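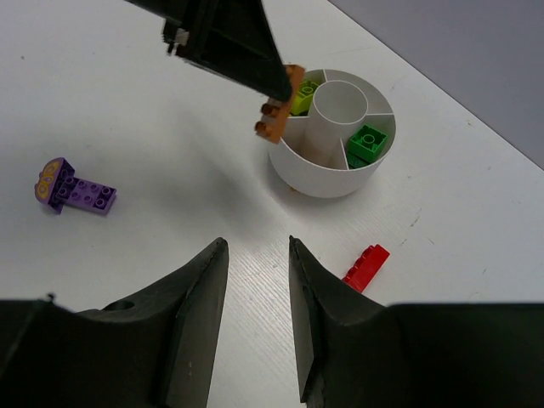
검색어를 입력하세요 검색

블록 정리, 자주 받는 질문 모음

읽는 시간 9분

블록 정리 글을 몇 편 올렸더니 댓글이랑 쪽지로 비슷한 질문이 계속 와서 한곳에 모아 봤어요. 저는 전문가도 아니고 그냥 집에서 블록을 조립하고, 부수고, 다시 나누는 게 취미인 사람이에요. 그러니 저희 집 기준의 답이라고 생각하고 읽어 주세요! 새 질문이 들어오면 틈틈이 덧붙일게요.

칸막이 있는 둥근 통은 원래 뭐 하는 물건이에요?

책상용 필통이에요. 연필이랑 가위 꽂아 두는 그거요. 가운데 둥근 기둥이 솟아 있고 거기서 바깥벽까지 얇은 칸막이가 방사형으로 뻗은 모양인데, 저는 문구 코너에서 보자마자 '어, 이거 블록 통인데?' 싶었어요. 제가 쓰는 건 Giline이라는 작은 가게에서 샀고요, 이름표에는 그냥 '원형 정리함'이라고만 적혀 있었어요. 지금도 똑같은 걸 파는지는 잘 모르겠네요. 모양만 비슷하면 어디 제품이든 상관없어요.

네모난 서랍장이 훨씬 많이 들어가지 않나요?

그럼요, 많이 들어가는 걸로 따지면 서랍장이 무조건 이겨요. 저도 보관은 서랍장에 해요. 둥근 통은 '분류하는 동안' 쓰는 그릇이에요. 요리할 때 재료를 작은 그릇에 나눠 담아 두잖아요? 딱 그 역할이에요. 통을 앞에 놓고 앉아서 블록을 집어다 칸에 툭툭 넣고, 칸이 차면 서랍으로 옮겨 붓고, 또 시작하고요. 서랍을 하나하나 여닫으면서 분류해 본 분은 아실 거예요, 그게 얼마나 팔 아픈지.

색깔별로 나누나요, 모양별로 나누나요?

제일 많이 받는 질문이고 제일 싸움 나는 질문이에요 ㅎㅎ 저는 처음엔 색, 나중엔 모양이에요. 섞여 있는 더미를 앞에 두고 처음 손을 댈 때는 색으로 나누는 게 눈이 편해요. 주황, 초록, 노랑 이런 건 생각할 필요도 없이 손이 먼저 가거든요. 그런데 색으로만 나눠 놓고 조립을 시작하면 금방 답답해져요. 검정 블록만 잔뜩 든 서랍에서 조그만 검정 판 하나 찾는 기분이란... 그래서 색별로 한 번 거른 다음에 양이 많은 색만 골라서 길이랑 모양으로 다시 나눠요.

양이 적은 색은 그냥 둬요. 저희 집에선 주황이 그래요. 전부 모아도 한 칸이면 끝나는데 그걸 또 길이별로 쪼개면 칸만 아깝더라고요.

폴란드 친구 Tadeusz Jakubowski는 저랑 정반대로 무조건 모양부터예요. 색은 아예 안 나눠요. 긴 것, 짧은 것, 납작한 것, 경사진 것, 바퀴 달린 것. 그 친구 말로는 한 칸 안에 색이 섞여 있으면 오히려 찾기가 쉽대요. 긴 블록만 모인 칸에서 주황색은 바로 튀어 보이니까요. 듣고 보니 맞는 말이라 따라 해 봤는데, 저는 알록달록한 칸을 보고 있으면 정리를 덜 한 느낌이 들어서 결국 돌아왔어요. 본인이 보기에 마음 편한 쪽으로 가세요.

칸마다 뭘 넣어야 할지 모르겠어요.

처음부터 정하지 마세요! 저는 더미에서 손에 잡히는 대로 하나 집고, 그게 들어간 칸이 그대로 그 종류의 칸이 돼요. 칸이 다 찼는데 새로운 종류가 나오면 책상 한쪽에 따로 쌓아 둬요. 한 바퀴 끝나고 나서 그 더미만 다시 하면 돼요. 미리 이름표부터 붙이고 시작했다가 정작 그 종류가 거의 없어서 칸 하나가 통째로 놀았던 적이 여러 번 있어요.

가운데 기둥에는 뭘 넣어요?

좋은 질문이에요. 기둥 속이 비어 있는 통이면 거기도 훌륭한 자리예요. 저는 '판단 보류' 칸으로 써요. 어느 제품에서 나온 건지 모르겠는 부품, 금이 간 것 같은 부품, 블록인 척하는 다른 장난감 조각. 이런 걸 손에 들고 고민하기 시작하면 흐름이 딱 끊기거든요. 그냥 가운데로 쏙 넣고 다음 걸 집으세요. 고민은 맨 마지막에 몰아서 하고요.

단, 기둥은 좁고 깊은 편이라 손가락으로 꺼내기는 힘들어요. 뒤집어서 쏟아야 하는데, 그러면 다른 칸도 같이 쏟아지죠. 네, 해 봤습니다. 그 뒤로는 바깥 칸부터 다 비우고 가운데를 마지막에 비워요.

긴 블록이 통에 안 들어가고 자꾸 걸려요.

눕혀서 넣으려고 하면 걸려요. 살짝 기울여서 한쪽 끝부터 칸 안으로 내려보내면 쑥 들어가요. 돌기가 칸막이를 긁으면 드드득 걸리니까 저는 돌기 있는 면을 넓게 비어 있는 쪽으로 돌려서 넣는 편이에요. 별것 아닌데 이 습관 들이고 나서 손이 훨씬 빨라졌어요.

그래도 위로 삐죽 나오는 길이면 그냥 두세요. 연필꽂이에 연필 꽂혀 있는 것처럼 세워 두면 꺼내기도 좋아요. 다만 긴 걸 한쪽 칸에만 몰아 꽂으면 통이 기우뚱할 수 있어요. 반대쪽 칸에도 뭔가 묵직한 걸 넣어서 균형을 맞춰 주세요.

책상은 어떤 게 좋아요? 꼭 흰색이어야 해요?

꼭은 아니지만 저는 밝은 책상을 추천해요. 진한 색 블록이 잘 보이고, 무엇보다 조그만 부품이 숨을 데가 없어요. 대신 먼지랑 부스러기도 너무 잘 보인다는 단점이... 하얀 상판에 까만 점이 몇 개만 있어도 부품인가 싶어서 손톱으로 긁어 보게 돼요.

흰 블록이 많은 분은 반대로 생각하셔야 해요. 흰 상판 위의 흰 판은 진짜 안 보여요. 저는 흰색을 분류할 때만 회색 천을 한 장 깔아요. 천을 깔면 블록이 굴러가지 않고 소리도 줄어서 밤에 하기 좋고요. 두꺼운 수건은 올이 블록에 끼니까 매끈한 천으로 하세요.

통 색깔도 상관있나요?

조금요. 안쪽이 하얀 통은 칸 안에 그림자가 져도 블록 색이 잘 구분돼요. 검은 통을 써 본 적도 있는데 남색, 갈색, 진회색이 바닥에 깔리니까 전부 같은 색으로 보이더라고요. 투명한 통은 옆에서 보여서 좋지만 옆 칸 색이 비쳐서 저는 좀 헷갈렸어요.

한 번에 얼마나 하세요?

욕심내면 망해요. 저는 한 번에 그릇 하나 분량만 덜어서 해요. 커다란 상자째로 책상에 쏟아붓는 순간, 그날 저녁은 책상 없이 사는 거예요. 언젠가 궁금해서 국그릇에 담기는 양을 세어 봤는데 289개였어요. 그걸 다 나누는 데 걸린 시간이 52분이었고요. 라디오 한 프로그램 듣기에 딱 좋은 길이라 그 뒤로는 쭉 국그릇 하나로 정착했어요. 같은 그릇을 저녁 늦게 졸린 상태로 했더니 62분이 나오더라고요. 졸릴 땐 주무세요.

요일을 정해 두는 것도 괜찮아요. 저는 목요일 저녁에 해요. 특별한 뜻은 없고 그날 약속이 제일 적어서요.

아이랑 같이 해도 되나요?

당연히 되죠! 통을 책상 가운데 놓고 마주 앉으면 둥근 모양이라 어느 쪽에서나 칸에 손이 닿아요. 네모 상자는 꼭 한 사람이 멀어지잖아요. 조카랑 할 때는 한 사람이 색을 하나씩 맡아요. "나는 주황, 너는 파랑" 이렇게요. 주황을 맡은 사람은 주황만 찾고 나머지는 건드리지 않기. 이러면 어린아이도 꽤 오래 집중하고, 자기 칸이 차는 게 눈에 보이니까 신나 해요.

속도 경쟁은 말리고 싶어요. 한 번 시켰다가 블록이 사방으로 튀고 소파 밑을 일주일 뒤졌어요. 그리고 아주 어린 아기가 있는 집은 작은 부품을 꺼내 놓은 채로 자리를 비우시면 안 돼요. 입에 넣어요, 정말로요.

손이 아프거나 손끝이 둔한데 좋은 방법이 있을까요?

저도 겨울에는 손끝이 갈라져서 블록 집기가 괴로워요. 긴 블록은 가운데를 꽉 잡기보다 양옆을 가볍게 집는 게 편하고요, 납작한 판은 책상 끝으로 살살 밀어서 가장자리에서 받으면 손톱을 안 써도 돼요. 끝이 고무로 된 집게도 괜찮아요. 금속 집게는 표면에 자국이 남을까 봐 저는 안 써요.

그리고 통을 너무 멀리 두지 마세요. 더미와 통이 바로 옆에 붙어 있으면 팔을 드는 일이 거의 없어요. 높이도 중요해서, 깊은 통이라면 의자를 조금 높이는 게 어깨에 좋아요.

블록이 칸에 안 들어가고 테두리 맞고 튕겨 나가요.

던져 넣으시는 거죠? ㅎㅎ 저도 그래요. 테두리 바로 위까지 가져가서 손을 펴는 게 정답인데 흥이 오르면 자꾸 던지게 되죠. 통 밑에 미끄럼 방지 패드를 한 장 깔면 통이 밀리는 건 막을 수 있어요. 튕겨 나간 블록은 바로 주우러 가지 말고, 떨어진 쪽만 기억해 뒀다가 끝나고 한꺼번에 주우세요.

분류하기 전에 씻어야 하나요?

중고로 들여온 거면 먼저 씻어요. 양파망 같은 그물주머니에 넣어서 미지근한 물에 주방세제 조금 풀고 흔들흔들, 그다음 맑은 물로 헹궈요. 뜨거운 물은 변형될까 봐 안 써요. 스티커가 붙은 부품이랑 전자 부품은 미리 빼 두세요. 제일 중요한 건 말리기예요. 돌기 안쪽에 물이 고여 있으니까 돌기가 위로 오게 넓게 펴서 하룻밤은 두세요. 덜 마른 걸 칸에 부으면 바닥에 물이 고여서 나중에 냄새나요.

끼워진 채로 안 떨어지는 블록은 어떻게 해요?

이로 물지 마세요! 저 어릴 때 그러다가 엄청 혼났어요. 납작한 판 두 장이 붙었을 때는 위에 긴 블록을 하나 꽂고 지렛대처럼 젖히면 대부분 떨어져요. 그래도 안 되면 가운데 기둥으로 보내고, 마지막에 분리기로 한꺼번에 처리해요. 하나 붙들고 씨름하다 보면 분류는 안 끝나요.

분류가 끝난 다음에는 어디에 보관하세요?

서랍장은 Kastov 걸 써요. 얕은 서랍이 여러 단 있는 건데, 얕은 게 포인트예요. 깊은 서랍은 결국 밑에 깔린 걸 찾느라 다 뒤집게 되거든요. 서랍은 5단이고, 위쪽에 자주 쓰는 작은 것, 맨 아래에 바닥판이랑 큰 부품이 들어가요. 남는 건 지퍼백에 담아서 Dalgleish 종이 상자에 세워 놓고요. 지퍼백은 공기를 빼고 세워 두면 책처럼 넘겨 볼 수 있어서 편해요.

이름표는 글씨로 쓰지 않고 해당 부품을 하나씩 앞에 붙여 놨어요. '경사 블록 중간 크기' 같은 말은 저만 알아보잖아요. 양면테이프로 붙였더니 가끔 떨어지긴 해요.

분류한 게 금방 다시 섞이는데, 그럼 왜 해요?

남편도 똑같이 물어봤어요. 섞이죠, 섞여요. 조립하는 취미인데 안 섞이면 그게 더 이상하죠. 저는 분류하는 시간이 조립만큼 좋아요. 손은 바쁜데 머리는 쉬거든요. 이게 재미없는 분은 굳이 세세하게 안 하셔도 돼요. 큰 것과 작은 것 두 통으로만 나눠도 찾기는 꽤 나아져요.

조립하다가 남은 부품은 바로 서랍에 넣지 않고 둥근 통에 모아 둬요. 그러다 칸이 차면 한 번에 서랍으로. 이렇게 중간 정거장이 있으니까 바닥에 굴러다니는 게 확 줄었어요.

통은 어떻게 닦아요?

칸막이 구석에 먼지가 잘 끼어요. 저는 마른 그림붓으로 위에서 아래로 쓸고, 뒤집어서 바닥을 톡톡 쳐요. 물로 헹굴 때는 기둥 안쪽까지 다 마르게 거꾸로 세워 두고요. 얇은 칸막이는 세게 밀면 휠 수 있으니 살살 하세요.

필요 없는 블록은 어디로 보내세요?

동네 Furgate 장난감 도서관에 가져다줘요. 아무거나 받는 건 아니고 씻어서 종류가 너무 섞이지 않게 담아 가면 좋아하시더라고요. 2월에 한 번 크게 정리해서 보냈고요. 혹시 가까운 곳에 비슷한 데가 있으면 가져가기 전에 전화로 물어보세요. 금 간 부품은 보내지 마시고요.

둥근 통 하나로 충분할까요, 여러 개 살까요?

일단 하나요. 하나로 몇 번 해 보고 늘 같은 종류가 책상 한쪽에 쌓인다 싶으면 그때 하나 더 들이세요. 저는 지금 두 개를 쓰는데, 하나는 색 분류용이고 다른 하나는 원래 용도대로 연필이 꽂혀 있어요. 가끔 그 사이에서 블록이 나오기도 하지만요.

같이 읽으면 좋은 글
납작한 판 블록, 길이별로 나누는 순서
중고 블록 한 상자 들여온 날 하는 일
얕은 서랍에 부품 이름표 붙이기
조카와 함께하는 색깔 맡기 놀이
그물주머니로 블록 씻고 말리기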